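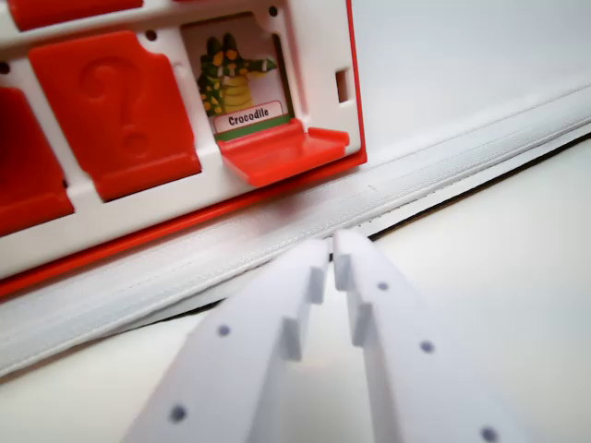
What is this project?

A two-finger robot arm that folds down the flaps on a guessing game board, built on a bench in a shared workshop by people who could fold down the flaps themselves in a few seconds. We call it Bridley. The page exists so that we can stop typing the same replies into the comments.

Does it play the game?

No. A person asks the questions and a person decides who is out. Bridley gets a list of flaps and does the manual labor. Choosing good questions is a solved problem and a dull one. Getting a fingertip behind a small piece of hinged plastic has kept us busy since April.

Why animals and not faces?

The animal set was on the workshop shelf. Some of the names are in French, such as Chenille and Requin-Tigre, and some are the same in English. The arm reads none of them. It knows rows and columns, and on a bad evening it is shaky on columns.

What are the fingers made of?

White plastic, flat plates with steps cut into the inner edges near the tips. The steps are there to catch the rim of a flap. The row of holes is for moving the mounting point, which we did a great deal in the beginning and are now too superstitious to do again.

How does it know where the board is?

We tell it. You jog the fingers to one corner of the board, save the position, then do the same at the opposite corner. If somebody leans on the table after that, you get to do it again. Somebody always leans on the table.
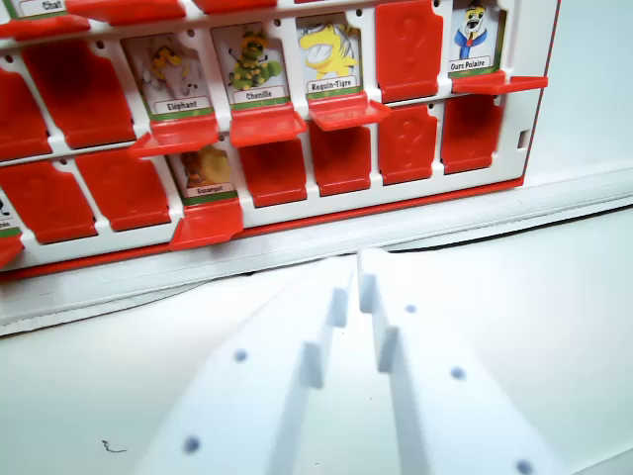
Set the approach height before you touch the speed. Ours comes in low, below the bottom rail, then rises to the row it wants. Coming in from above looks more elegant and knocks over flaps you were still using.

How fast is it?

A full board takes 300 seconds. We had it down to 200 for one glorious week, during which it also pushed the board off the table. The speed setting in the shared file is 60 percent. Please leave it there.

Which controller do you use?

A Brilen board, running the Tisomov motion library with a few patches of our own. The patches are in the same folder as everything else, under a name that made sense at the time.

Can it put the flaps back up?

Some of them. The top row works. The bottom row needs the wrist to bend in a way the wrist has opinions about. For now we reset by hand between games.

Will it work with my board?

If the flaps fold forward and the board stands up by itself, probably, once you change the row spacing in the settings. We tried one other set, from Blöndal, and its hinges were too stiff. The arm won, and we owe the workshop a game.

Last updated 27 November 2023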